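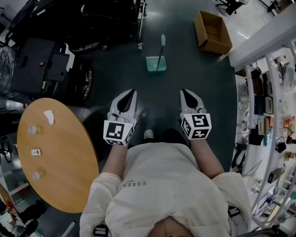 Figure 3. Start of a tidying episode in the Clorkham room, seen from above the operator. A hand-held gripper with a marker cube is in each hand. The round table carries two small white cups and a crumpled paper; an open cardboard box stands on the floor.

4.2 Tidying a shared room

The second group of chores is tidying. We selected it after the interviews in April, in which people from the two workshops were asked which work they would give to a machine first. Most of them did not name cooking or laundry. They named the small work between other work: to take cups from a table, to throw away paper, to put things back on a shelf. Such work looks easy, and the earlier literature often treats it as solved when a single object can be picked from a clean surface. Our results do not support this view.

All demonstrations were given with hand-held grippers, as in Section 3. The operator carries one gripper in each hand and does the chore with them. Each gripper has a cube with printed square markers behind the jaws (Figure 3), and the pose of the gripper is computed from these markers. Ehsan Ghumman and Geeta Mishra recorded 186 episodes in this room. We did not clean the room before recording and we did not remove furniture. The shelving unit on the right side of Figure 3 is filled with boxes, bottles and packages of many sizes, and we consider it a fair example of what a machine will meet outside of a laboratory kitchen.

We divide an episode into three parts: clearing the table, sorting what was cleared, and returning objects to the shelf. The policy was trained on all parts together and tested on each part alone, with 80 trials per part. A trial was stopped when an object was dropped two times or when the safety person pressed the button.

Clearing the table was the strongest part. Small rigid objects such as cups were grasped well when they stood apart from each other. When two objects were close, the jaws often pushed the second one while closing on the first. Paper was more difficult than we expected. A crumpled sheet has no stable shape, and the policy frequently closed above it and lifted nothing. The human operators solved this by pressing the paper lightly to the table before closing — a movement which the policy reproduced only in part.

Sorting gave mixed results. The decision itself was mostly correct, but the release was not. Objects let go too high above a box touched the flaps and fell outside. We added 5 episodes in which the operator releases lower, and the error became less frequent, although we can not say if this holds for boxes of another form.

Returning objects to the shelf was weak. In a full shelf there is little free space for the jaws, and the arm must come in from the front at a narrow angle. Only 8 trials were completed without help. Kane Hinds, who labeled the failures, found that the wrist touched a neighboring object in most of the others.

One difference to the Trenen room should be mentioned. There the chores are done at bench height, while at Clorkham the useful objects are partly on the floor. The operators bend forward for them, and the markers are then seen under a steep angle. Episodes where tracking was lost for more than one second were excluded from training. How the policy behaves for floor objects is treated in Section 4.3.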